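Open day at the Senach workshop, Jestlow

The train to Jestlow takes long enough to read the visitor rules twice, and I recommend it, as you will be asked about them at the door. There are 11. Rule 9 says not to touch anything. Rules 3 through 8 list things not to touch.

Senach shares a building with a carpet wholesaler on the Hitimville road. They opened the place up for an afternoon in May, and I went mainly to see how a small outfit deals with bench safety once the arms come off the slides and onto a table.

The answer is mostly paper. Every bench has a sheet that says who may start the arms, how fast they may move with a person near, and what has to be off the table first. Our guide read one out loud with real feeling. The clamp bolts get checked at the start of each shift and again after lunch, and the check gets initialed. I looked at the initials. After lunch they get noticeably loopier.

The tape on the floor sits 900 millimeters from the table edge. A visitor with his own tape measure got 899 and was thanked for his interest.

I liked the tool rule best. Anything with a tip that can get hot or sharp must point away from where people stand, even unplugged, even if it's a spare. They call this the Escobar rule, after the building where they learned it, and would not be drawn further. Cables get a rule too: enough slack for the full reach of the arm, never enough to snag a part.

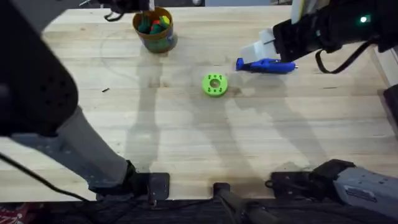 Two-arm bench at Senach, with a blue tool in the right gripper and a green part on the table.

Loose hardware is covered on page two of the sheet. Screws and pins live in a tray, and a stray one means stopping both arms before picking it up. I asked how often that happens and was shown page three.

Coffee was served outside the tape. The next open day hasn't been announced, but the rules for it are already up by the door, and there are 11 of those as well.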